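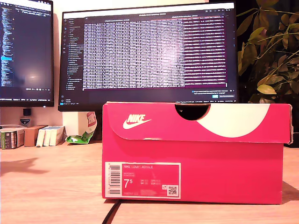
The August swap at Tonulholm

The household swap is back on the last Tuesday in August, at the Tonulholm hall, from 8 in the morning until the tables are clear. Members of the Kubo walking group are running it again. Entry is free and you don't need to bring something to take something.

Last year we ran short of children's things and had far too many mugs. Please leave mugs at home unless they are a full set. Kids' clothing, rain gear, board games with all the pieces, puzzles, hand tools and working lamps all went within the first hour, so more of those would be welcome.

We can't take mattresses, car seats, helmets or anything with a gas line. The Jullamwood recycling yard takes the first and the last for a small fee. Call before you drive out there - their hours change in summer.

Packing your things

Small items do best in a box with a lid that stays attached. Open grocery boxes get stacked on, and last year we lost a good set of glasses that way. Leave the lid loose so people can look inside.
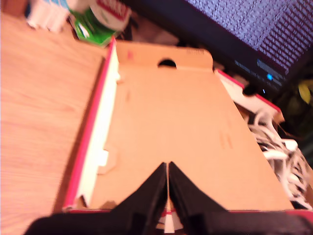

The half-circle cutout near the edge of the cardboard.

Write what is in the box on a piece of masking tape and stick it on the front. If it plugs in, write whether it works. Cords should be tied to the thing they belong to.
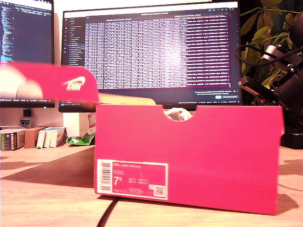 Drop-off

Drop-off is the evening before, from the side door. Please don't leave things on the step overnight, even if it looks dry. There is room for two cars at the side door, so unload first and then park on the street. If you have something heavy, tell us when you arrive and we will bring the cart around.

The swap has now passed on more than 1,000 items since it started. Whatever is left at the end goes to the Plutell thrift store, which sends a van at closing time.
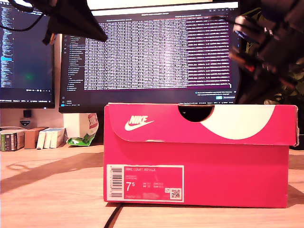
Shoes get their own table this year. They were mixed in with the coats last time and pairs kept getting split up. Tie the laces together or put a rubber band around the pair. The original box is a help if you still have it, and a worn corner or a bent lid doesn't matter. A Nike box like this one has a label low on the front, and you can put your tape beside it. Check that the shoes inside are the ones on the label - we had a few surprises. Boots can go under the table.

Comments

Is there a limit on books? I have 2 shelves to clear.

No limit, but please box them with the spines up.

Can somebody pick up a dresser? I'm out past Jullamwood and have no truck.

Same question about pickup, for a small desk.

I'll take the blame for the mugs. Bringing puzzles this time.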